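How to Complain About a Current Affairs Program and Get an Answer

By Brahim Zerouali 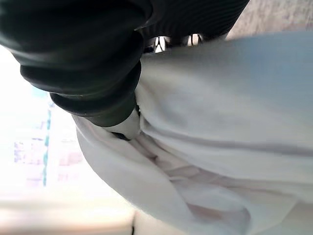 Grey fingertip against fabric, with the dark ribbed gripper above it.

So you watched a television report on a subject you know well, and by the second ad break you were addressing the set in full sentences. Good. Write some of them down while you still have them. The rest can stay between you and the furniture.

This guide covers a complaint to a broadcaster about a news or current affairs report you think was unfair, incomplete or wrong. It doesn't cover bad language, loud commercials or the presenter's tie, all of which get more mail than you would believe.

Step 1. Watch it again

I know. Watch it anyway, with a notepad, and pause it often. Write the time on the left and the exact words on the right. Your memory of the report will be worse than the report, and the person reading your complaint will have the recording open in another window. In my first complaint I quoted a line with great passion that had been spoken on a different channel.

Save a copy if the broadcaster's site lets you. If it doesn't, note the address of the page and the day you viewed it. Online versions get trimmed, and the trimmed part is always the part you cared about.

Step 2. Find the code

Most broadcasters work under a code of practice, and it's usually posted on their website under a heading such as "About" or "Legal," four clicks below the cooking shows. Read the sections on accuracy, fairness and corrections. Check the time limit for complaints as well, and put it on your calendar.

You are looking for the clause the report broke. "This was a whitewash" is an opinion, and you may well be right, but it has no clause number. "The report said no residents would speak, and a residents' group had offered an interview in writing" is something an editor has to deal with.

Step 3. Sort your points

Make a list of everything that annoyed you. Mine usually runs to 20 items. Then mark each one as a factual error, a missing fact that changes the meaning, or a thing you disliked. Cross out the last kind. Mournful piano music goes here, I'm sorry to say.

Keep five points at most and lead with the strongest. A reader in a complaints office will answer the weakest point on your list at great length and call it a day, so don't supply a weak one.

Step 4. Write it

Two pages. Give the program title, the date and time it aired, and the subject of the report in one line. Then number your points. Under each, put the quote, the time it appears, the clause, and your evidence with a link or a copy attached.

Say at the end what you want: a correction on air, an edit to the online version, a reply in writing. People leave this out all the time and are then wounded when they get a brochure.

Leave out the word "propaganda." Leave out what your late father would have thought. My friend Sherif Morsy reads all my drafts for tone and returns them with the adjectives circled. There was a December draft with 12 circles on the first page, and that was the polite version.

Step 5. Send it the right way

Use the complaint form or the postal address named in the code. A comment under the video usually won't count as a formal complaint, and neither will an open letter to the host, however well it does among your friends. Take a screenshot of the form before you press send, and keep the receipt number.

If you were in the report, or you speak for a group that was, say so in the first paragraph. Your complaint may be handled differently.

Step 6. Wait, then go up a floor

The first reply will thank you for your feedback. It may also explain that the program stands by its reporting, in a paragraph you'll come to recognize. Check it against your numbered points and note which ones were never answered.

If you're not satisfied, or the deadline in the code passes in silence, look up the outside regulator or press council that handles appeals where you live. Send your original complaint, the reply, and one short page listing the unanswered points. Don't add new ones at this stage. I have tried, and they were sent back with a form.

Keep the whole file in one folder, including the envelopes if it went by post.

Contact: Brahim Zerouali | © 2021 | Last updated 28/05/2021 | Back to top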